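Log the time before you log anything else

Most of the arguments I have had about robot learning in the last year were about models. People want to know which policy architecture to use, how many steps ahead it should predict, and whether it needs a depth channel. I think most teams would get more from spending a month on their recording software, and on the dull part of it at that: timestamps, calibration and the rules for throwing a recording away.

I write the tooling for a small manipulation project called Quintana. We collect demonstrations with hand-held grippers. A person picks something up, puts it somewhere else, and the software has to turn the video and the other sensor streams into a path that an arm can follow. The recorder is called Zullby and the thing that checks its output is called Vadden. Neither would interest anyone outside the project, and I am not going to recommend either of them. What I want to argue for is the order in which the work gets done.

We did it in the wrong order. We had a recorder that wrote files, so we treated recording as solved and moved on to training. The first policies were poor in a way that looked like a learning problem. The arm would reach the right place and then close its fingers late, or close them while it was still moving. We changed the loss, then the action representation, then the learning rate. Each change helped a little on one task and hurt on another. I now think of that pattern as a sign that the fault is upstream.

The fault was that the gripper width and the video were stamped by two different clocks, and the gap between them drifted during a session. By the end of a long one the width was 4 frames behind the picture. A person looking at the video would never notice. A policy learns it faithfully, and it will go on closing late for as long as you train it on that data.

Fixing it took one afternoon. Finding it took most of a February, partly because there was no tool that put the two streams side by side. We had plots of loss, plots of success rate and a very nice viewer for the arm's planned path. We had nothing that let a person scrub through one demonstration and see what the width reading said at the moment the fingers met the object.

So that became the next tool, and it should have been the first. Vadden opens a recording, lines up everything that carries a timestamp and marks the places where they disagree. It also checks that the tracked path has no jumps in it. A jump usually means the tracker lost its place and found it again somewhere else, and a planner that is handed such a path will try to follow it.
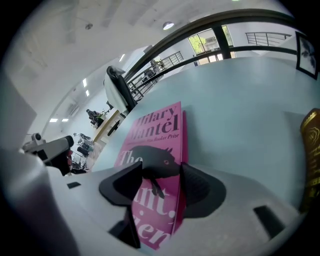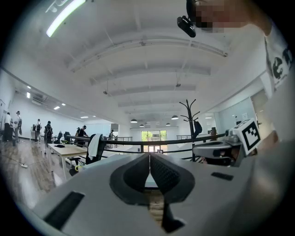
A paperback between the gripper fingers in the first picture; the second shows a marker cube on a metallic jaw.

A thin object is a good test of the width signal. If the reading says the fingers are apart by more than a book's thickness when the video shows a book held between them, something is wrong with the calibration or with the clock, and you can tell which by looking at whether the error stays the same through the recording. It is the cheapest check I know. We now run it before each session, and it has saved more data than any clever filter I have written.

Markers deserve a word as well. They are unfashionable, and I have been told more than once that a good enough vision model makes them pointless. Perhaps it will. For now a printed square of known size gives a pose you can check by hand, and when a learned estimate disagrees with it I have somewhere to start looking. Take the markers away and I have two guesses and no way to choose. If you use them, store the detected corners as well as the pose worked out from them. We stored only the pose at first, and when we found a mistake in the lens calibration we had to run detection over everything again.

The lens matters more than people expect. Very wide lenses are popular for this kind of work for good reasons: you see the fingers, the object and a lot of the room in one view, and the tracker gets plenty to hold on to. The price is that straight edges bend, and the pinhole model that most library code assumes by default is wrong for them. It will run without complaint and return numbers. I would like every function that takes camera parameters to refuse to work unless it is told which model they belong to. Ours does now, and it annoyed everybody for a week.

The part that gets the most resistance is rejection. Of our first 3000 recordings, we had to drop a good many once Vadden existed, and there was a strong wish to keep them. Someone had stood there and made each one. The argument for keeping them was that noisy data is still data and a large enough model will average out the noise. That may hold for random noise. A clock that drifts the same way in every session is not random, and no amount of it averages to the truth.

My view is that the recorder should do the rejecting, while the person is still holding the gripper. Zullby now stops with a plain message if the tracker loses its place or if the streams drift apart past a limit. The person puts the object back and does it again, which takes 20 seconds. Finding the same fault a month later means a lost demonstration at best, and at worst another round of fiddling with the loss.

There is a fair objection to all this. A strict recorder can throw away the hard cases, the fast motions and the awkward reaches, and leave you with a tidy set of easy ones. I have seen this happen. Our first limit on tracking quality was too tight, and it turned away nearly every recording where the hand moved quickly. The answer we settled on is to keep the rejected files in a separate store with the reason written into each, and to go through the reasons regularly. If one task is being turned away far more than the others, the limit is probably wrong and the person is probably fine.

I would also say that a rejection message is a piece of user interface and should be written like one. "Tracking state invalid (code 4)" was the original wording of ours. The people recording learned to press the button again until it went away. Once it said "Lost position, please start again from the table", they did what it said.

None of this makes a good paper, and I understand why a group with a deadline would leave it until later. But if your arm is doing something slightly wrong in the same way every time, I would open one recording and look at the clocks before changing anything in the model.

Posted 22 February 2024 in Tooling notes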